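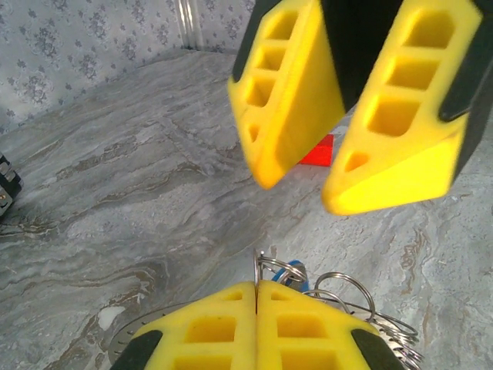 Rima Khoury answered that the small things should be put in order before the big ones, because a lost key tag costs the whole group a morning. We accepted this for our report on the Grasdale tool room, where 2 of us sorted over 500 small parts in June.

The black case has silver latches and a handle, so we chose it for the things that travel to Matville. The key tags stay in the room — the blue ones are for the cupboards. 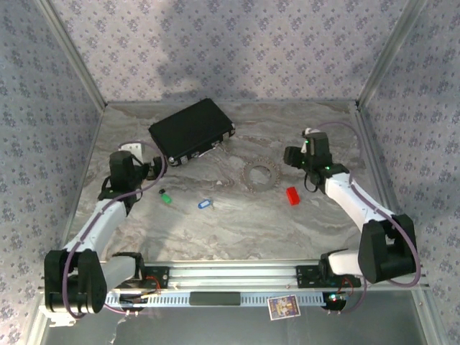
Rings and labels

Split rings catch each other easily. We decided to keep them in one tray and to write each label before the ring goes on.

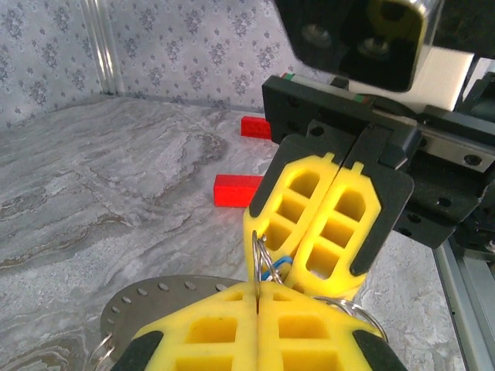 Figure 3. Metal split rings and a round disc with small holes.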